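Part-time helper wanted for the small cabinets bench (could suit a student, a retired person or anyone with steady hands)

Hi! I'm Lorna Leckie and I run Mondwood, which is a very small business that cleans, mends and sells secondhand wooden furniture of the kind that fits on top of other furniture. Countertop cabinets, bread boxes, spice shelves, those sweet little cupboards people keep their tea cups in. I started out doing it in the evenings at my own kitchen table and now it fills a proper workroom on Kuvlow Street, and I need another pair of hands.

What I'm looking for is one person for 2 days a week, to start in July if we can manage it. One of those days has to be Saturday, when people drop things off and pick things up and I can't be at the bench and the door at the same time. The other day is up to you, and I mean that. If your week changes a lot, tell me and we'll work something out.

You do not need to be a woodworker. I have someone for the real repairs, the joints and the veneer and so on. The job I'm advertising is everything that happens before and after that, and it's mostly about doors, shelves and the things that go on shelves.

So, a typical piece comes in. You set it on the big table with plenty of space on every side, and you go over it slowly. Do the doors move? Do they meet in the middle the way they should? Is there a handle missing, or one that's been glued back on by somebody in a hurry? Then you wipe it down inside and out, write up what you found on a card, and if it's ready to sell you dress it — that's what I call putting a few things inside so people can picture it in their own home. I have a shelf of bowls, soft toys, cups and odds and ends for this and you're welcome to bring in your own ideas.
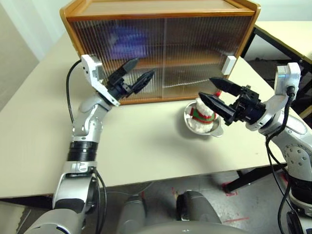
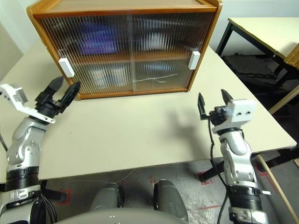
The cabinet with the ribbed doors, on the big table.

Ribbed doors are probably my favorite thing to work with and also the fussiest. Customers love them because you get the color of whatever is inside without the clutter, so a shelf of mismatched mugs looks lovely and calm. But the grooves hold on to dust like you wouldn't believe, and you have to clean along them and never across. I use a soft brush first, then a barely damp cloth, then a dry one. If you're the sort of person who finds that relaxing, please keep reading! If it sounds like torture, I won't be offended.

Dressing a cabinet with doors like that takes a bit of playing around. Strong colors come through best. Pale things go soft and ghostly, which can be pretty, though two pale things next to each other just turn into fog. You put something in, shut the doors, step back to the far wall, and go and move it again. I've spent most of a morning on a single shelf before now, and I'd love to work with someone who thinks that's a perfectly good way to spend a morning.

The other half of the job is packing. We send quite a few pieces out by carrier, and everything gets wrapped here. Doors are held shut with paper tape (never the brown stuff, it lifts the finish), loose shelves come out and travel flat, handles get a little cap of felt. I'll show you all of it. I use Skostero boxes for the smaller pieces and build up the bigger ones from sheets, and you'll be cutting a lot of cardboard, so don't wear anything you mind getting fuzzy.

What I'd like you to have:

Patience and a light touch. You'll be opening and closing other people's doors all day.

Clear handwriting for the cards. I know, I know, but customers like them and I'm not changing it.

The strength to lift one end of a small cabinet with me on the other end. Nothing here goes up stairs.

An honest streak. If you chip something, tell me. I've chipped plenty.

Experience in a shop, a framing place, a museum store or a school art room would be nice but I'm not going to insist. My last helper came from a bakery and was wonderful.

Hours are 10 in the morning to 4 in the afternoon, with a paid lunch. Pay is hourly and we'll talk about the rate when you call, including a bit extra after your first couple of months. Tea and coffee are on me. The workroom is on the ground floor and the Admasu bus stop is right across the road. There's parking around back, but not much of it.

To apply, just write me a few lines. I don't need a formal resume. Tell me who you are, which days you could do, and about one thing in your home that you've cleaned, fixed or rearranged until you were happy with it. Drop your note through the door at Mondwood or hand it to me any day we're open. I'll ask a few people to come in for a paid trial afternoon, where we'll clean one cabinet and dress another, and you can see whether you like it and whether you can put up with my radio.

I read every note myself and I'll get back to you either way, though it may take me 2 weeks if the drop-offs are heavy.

Lorna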